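**Progress report: Dredunside Shared Lunch**
Prepared by Fatemeh Ghorbani for the Aris small grants team
June 26, 2022

This report covers the second half of the grant period. The first half was covered in the interim report, and I have only repeated things from it where they changed.

**Where we are**

The lunch is running every week at the Dredunside hall, as planned. Attendance has settled at 50 people a sitting, which is the number we put in the application and also the most the kitchen can manage under its current registration. When more people turn up we pack takeaway meals, and these have gone mostly to neighbours who would rather eat at home.

Shahram Rezaei is still head cook. Ramil Fajardo took over the shopping and the roster when Nazanin Shahbazi moved to the family sitting. The handover was slower than we would have liked. For a few weeks both of them were ordering vegetables, and we had more cabbage than we could use. There is now one order sheet, kept in the kitchen, and the supplier only accepts orders from Ramil.

**Family sitting**

The family sitting was not in the original application. We asked to add it at the interim stage after parents told us the main lunch was too loud and too late for small children. It starts earlier, in the side room, with smaller serves and plainer food. Nazanin plans the menu with the parents. Rice with yoghurt, lentil soup and cut fruit are what gets eaten. Fish has been dropped.

Part of the equipment line went on plastic dishes for this sitting. The hall's own crockery is heavy and we were losing pieces of it.
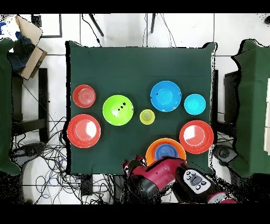 *Coloured plastic plates and bowls on a green tablecloth.*

Parents have asked for a bit more storage in the side room so that things don't have to be carried back to the main kitchen each time. We have spoken to the hall about a lockable cupboard and are waiting for an answer.

**Cooking sessions**

We ran 3 cooking sessions, one fewer than promised. The fourth clashed with repairs to the hall's hot water system and could not be moved before the end of the period. Trí Khương led the first two, on stocks and on using up leftover rice. Shahram led the third, on flatbreads. It was the most popular, but it ran well over time and the oven was not big enough for the group. If we offer it again we will split the group in half.

**Spending**

The equipment line was $3,000 and is fully spent. Food costs are over budget. Cooking oil and flour both went up during the period, and we covered the difference from the printing line, which we had barely touched. The Sillon bakery has been giving us day-old bread, and that has helped. Receipts are attached separately.

**Problems**

The dishwasher broke down twice. The technician's view is that it is near the end of its life. It belongs to the hall, so replacing it is not our decision, but washing by hand adds an hour to the day and puts people off the clean-up shift.

Transport is still the weak point. Older people on the far side of the highway can get to the lunch by bus but have a long wait to get home. We tried car pooling. It worked while two drivers were available and stopped when one of them started a new job.

**Next period**

- Hold the missed cooking session, on soups, with Trí leading.
- Get a decision on the cupboard.
- Renew food safety certificates for the kitchen crew.
- Ask the council whether the community bus could do a return run after lunch.

We would also like to talk to you about moving money between lines for food before the next payment – Ramil has the figures and can send them through at any time.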